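Data collection: the low-furniture set

The household set gained a new group of tasks this quarter, all of them done at or below knee height. Earlier groups used counters and tables, and a policy trained on those alone does poorly once the target sits near the floor. Reaching down changes the view from the head, shortens the usable range of the shoulder, and brings the legs into the space the arms need. The only fix we know is to record the same kinds of tasks from a kneeling start.

Work began in October at the Groltport site, in the bedroom layout. Orsolya Nyitrai wrote the task list. Roel Vandenberghe and Sharon Urio share the operator shifts. The basket task has the most episodes so far, 411 recorded and 60 set aside for evaluation. None of the 60 may be used for tuning, including informal tuning by looking at them.

An episode starts with the robot on its knees and ends when the operator calls it. Operators are asked to move at an even pace and to leave small corrections in. An early batch in which every hesitation was trimmed produced a policy that could not recover from a poor grasp, and that batch has been retired.
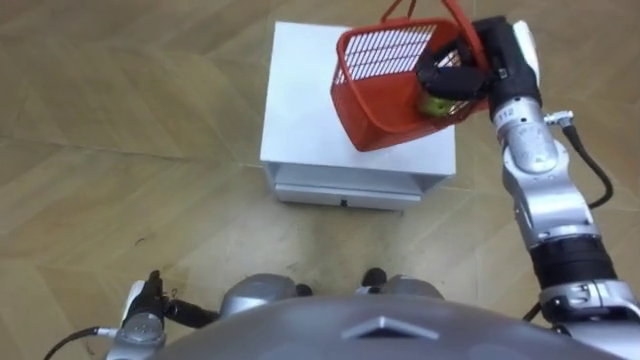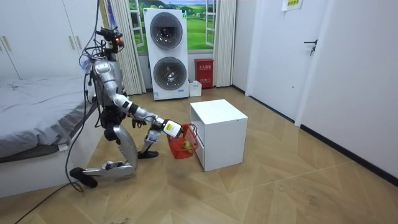

Labels are applied in Gamano after the shift. Each episode gets a task name, an outcome, and a grasp type. For the basket the grasp types are "handle" and "rim," and they are kept apart in training because the load swings differently under each. If the grasp changes partway through, split the episode at the change and label both parts. Please do not use "other" for a rim grasp that looks awkward. Jacobus Mokoena found it used this way in 4 shifts and has corrected the records.

Fruit in the basket is there to shift the weight. The number of pieces goes in the notes field, along with anything that rolled out. A spill does not make the episode void. Label the outcome as failed and keep it, as failed episodes are used to train the outcome classifier.

Two changes apply from March 2, 2023. First, the head view and the room view must both be present before an episode is accepted. Uploads with one view missing will be returned to the operator by Shezi, our intake script, with the episode number in the subject line. Second, the starting position of the furniture is to be varied between episodes within the limits on the task sheet. Ute Böttcher checked the older recordings and found long runs in which nothing had been moved at all.

The next target is 200 episodes with the left arm leading, which the set mostly lacks. After that the list moves to drawers. Operators who want the draft task sheet can find it in the Uloveo folder, and comments should go to Orsolya before the first drawer shift.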